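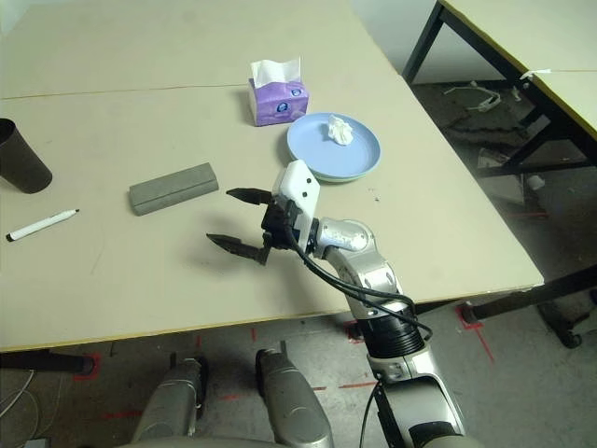
Ayala open day in January, who went?

gripfan206
Went to the table-clearing demo at the Ayala lab. Two arms, ordinary stuff on a table: cup, marker, tissues, plate. I stayed for 3 runs. Slow, but I liked it.

hamov_dan
I was there too. Too slow for me. My kid clears a table faster and she complains the whole time.

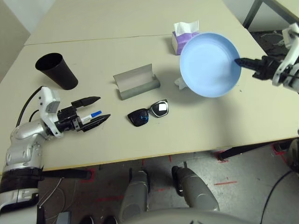 gripfan206
Speed wasn't the point of the day. Citlali Pacheco said in her talk they cap it when visitors are in the room.

torque_lite
She said the cap was for the morning session only. I went at 2 and it looked the same to me.

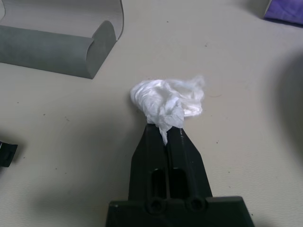

Grisley Robotics Club, Visits and Demos board

adulel_mike
Tissue is harder than people think. It has no fixed shape. I'd take that over another block stacking video.

hamov_dan
Fine, but show me 400 tries and the miss count. Cirilo Medrano got asked that and said they'd post it later.

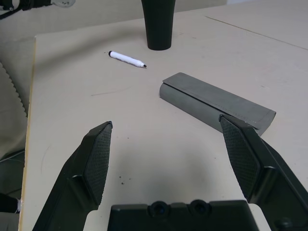
torque_lite
He said later this spring. I wrote it down.

gripfan206
I'll email and ask. Does anyone have the sign-up link for the next one?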